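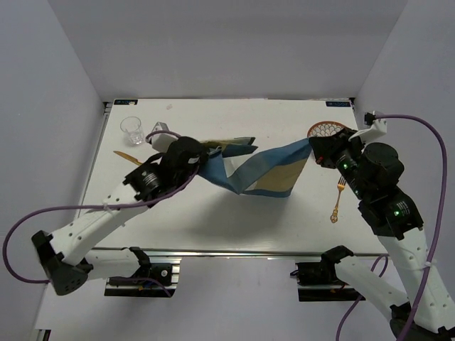 A blue and tan cloth held at both ends over a white tabletop.

Folding a small cloth starts with tension. Berkay Canpolat, who runs the linen room at Stovach, teaches a two-point hold: one grip at each end, the fabric drawn straight above a flat surface before any crease is made. Slack at this stage ends up as a ridge inside the fold.

Canpolat's room handles over 1,000 cloths a shift. Each gets 2 folds and goes into a stack of 15 - taller stacks lean. Printed or two-tone cloths are folded with the darker side in.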